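Lumenta gallery: planning in furnished rooms

Lumenta is the planning and perception stack we develop at Nambridge. Most of the work happens in simulation, in a set of furnished home interiors, and this page collects two renders from one of those homes together with notes on the software that runs in them. It was put together by Rokeya Kanagaratnam and Tegan Ruawai from the longer internal write-up. If you are after the API reference or the install steps, those are on the downloads page.

The home used here is called Bustport in our scene list. It has a dining area, a hallway and a bedroom. We use it for regression runs because the rooms are ordinary and the furniture leaves a mix of wide and narrow gaps. Every change to the planner has to get through Bustport before it is merged.

Dining area. Four chairs with thin wire legs, a table with a pale wooden top, and an open door at the back. Wire legs are hard for the mapper at our default cell size, so chairs get special handling, described further down. 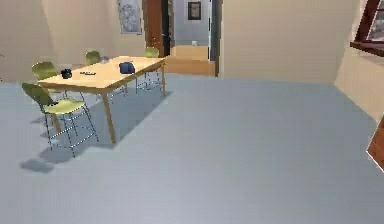
The navigation side of Lumenta keeps two maps. The first is a flat occupancy grid used for global planning. The second is a local voxel map that moves with the base and gets rebuilt from depth at each update. The global grid changes slowly and is saved between runs. The local map is thrown away at the end of an episode.

For a long time the two maps were merged by taking the higher occupancy value in each cell. It was simple and it worked until we had furniture with open undersides. A seat would be marked as occupied in the voxel map, get flattened into the grid, and the planner would treat the whole footprint as solid from the floor up. That is the safe choice for the base. For the arm it is wrong, since there is often room to reach over a seat or past a backrest to get to the table.

Slamet Mangundap split the merge into height bands. The base planner now reads only the bands its own body passes through, and the arm planner reads the voxel map directly. The bands are set in the robot profile, so a different body only needs a different profile file. Two bands are enough for the robot model we ship. More can be added, but each one costs memory and we haven't found a home where a third one changed the route.

Thin legs are a separate problem. A single depth reading on a wire leg is easily lost to the outlier filter, and when it is lost the base will happily plan a path underneath the chair. The fix is in the perception node. When the segmenter labels something as a chair, the filter is turned down inside that mask and the points are kept, even the isolated ones. Then the mapper grows them by one cell. Paths near the table got a little longer after this change and collisions with chair legs stopped showing up in the nightly report.

The doorway test is the other thing we look at in the dining area. The goal is placed on the hallway side and the planner is asked for a route. A doorway with a raised block past the threshold has to be rejected by the base planner, even though it looks open in a grid built at the wrong height. The expected result is a "no route" status within the time limit. An early version returned a route and then stalled at the step, and that took us a while to trace because the route looked fine in the viewer. The grid had been built without the lowest band.

If you want to reproduce it, load the Bustport scene, choose the dining start pose, and set the goal from the hallway list. Leave the replanning rate alone on the first run. Raising it hides the stall by making the robot turn back and forth, which is harder to read in the log.

Khairul Pasaribu wrote the log viewer, called Clerari. It lines up the rendered view, both maps, the current plan and the controller state on one timeline. You can scrub to any update and see what the planner had been given at that point. Before Clerari we were comparing text logs with screen recordings, and most bug reports ended with someone asking for a better recording. Reports now come with a Clerari file attached and can usually be assigned the same day.

Clerari also flags any update where the plan changed by more than a set distance while the map stayed the same. Those are nearly always ties in the search, with two routes of equal cost and the planner swapping between them. We added a small cost for leaving the current route and the flags mostly went away. The ones left are in rooms with a center island, where both ways around really are the same length.

Bedroom. A brown teddy bear, a shell-shaped object, a box and some small figures on white bedding, with a purple cat figurine up on the headboard. The bedroom is where we run the object search and pick tasks.
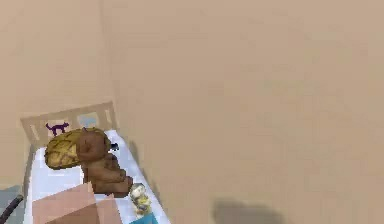
Object search takes a text prompt, such as "teddy bear," and returns a ranked list of masks with a pose for each. The detector is open vocabulary and runs on the color view. Poses come from the depth inside each mask. Hard objects like figurines get a fitted box. Soft ones get a center point, a main axis and a rough extent, since fitting a box to plush tends to produce something that is confidently wrong.

Overlap causes most of the errors. When one object partly covers another, the detector may return one mask for the pair, or cut the lower object into pieces. We used to clean this up with a color threshold. Syafiqah Lau replaced it with a depth step check along the mask border: if the depth jumps inside a mask, it is split there, and if two pieces share a label and meet behind a nearer object, they are joined. The check is cheap enough to run on every update. It does badly where a flat item lies directly on the sheet, as the depth step is smaller than the sensor noise we add. For those we still depend on the color edge.

The current scene suite has 1628 episodes, each with a start pose, a prompt and a success condition. The full suite runs overnight. A short list of 40 episodes runs on every merge request, picked so that each known failure type is covered at least once. When a new failure type turns up, an episode for it goes on the short list and an older duplicate comes off. Keeping the list short matters to us more than keeping it balanced.

Grasp planning starts once a target has been chosen. The planner samples approach directions around the object, drops the ones that would pass through the mattress, the headboard or a wall, and scores the rest on reach and clearance. Beds in a corner are good tests because two sides are blocked and the remaining directions all come from the open side or from above. If no approach is left, the planner asks the base for a new standing position and tries again. It is allowed to do this twice, then the episode ends with a "not reachable" status.

There used to be no limit on those retries. The result was a robot that circled the bed until the episode clock ran out, and the summary recorded it as a timeout. Timeouts were being read as controller problems, so the controller was tuned for several weeks to fix something that belonged to the grasp planner. Status codes are now set by whichever module gave up first, and the summary shows the module name next to the code.

The arm controller is a standard joint space tracker with a force limit. In the bedroom scenes the limit is set low. Contact with bedding is modeled as a stiff surface under a thin soft layer, which is a simplification and makes pressing down into the mattress look more dangerous than it should. We would like a proper deformable model there. The one we tried slowed the simulator too much for nightly use, and it is switched off by default. You can turn it on with the soft contact option in the scene file.

Known issues in the current release:

The segmenter sometimes labels a stuffed toy as a pillow when the prompt list contains both. Shortening the prompt list helps.

Small dark objects close to the mattress edge may be dropped by the mask size filter. Lower the minimum mask area in the perception settings if your task needs them.

Height bands are read only at startup. Changing the robot profile during an episode has no effect until the scene is reloaded.

Clerari files from before the status code change open correctly but show the module column as blank.

The scene files for Bustport, the short episode list and a sample Clerari log are in the January package on the downloads page. Bug reports should include the Clerari file, the robot profile and the episode number. Questions about the perception node go to Syafiqah, and questions about maps and planning go to Slamet.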